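Spotlights over storage shelves, which way should they point?
Karthik Mridha
Posted 22nd July

We moved our small office to Sokidport and the lighting is hard for me to decide. The spotlights hang in a row near the shelving, and the main light comes from the ceiling.
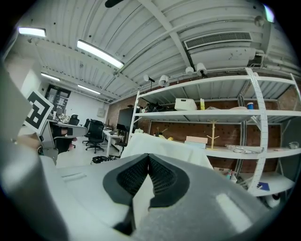
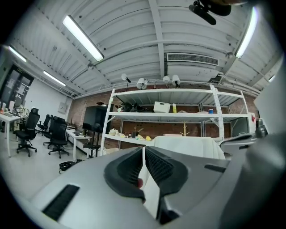 How far should a spotlight be from the front of a shelf, so that the lower levels also get light?

Yusuf
Start with around 60 cm in front of the shelf edge, if your rail can be moved. Tilt each lamp until the light reaches the lowest level. When the rail is too close, the top shelf takes all the light and makes a shadow on everything under it.

Hulberg
I had the same problem in October. I changed two lamps to a wider beam and did not move the rail – it was enough for me. Boxes with high sides I keep at the bottom now.

Villard
Switch off before you turn them, they get hot. Plants don't like a lamp very near.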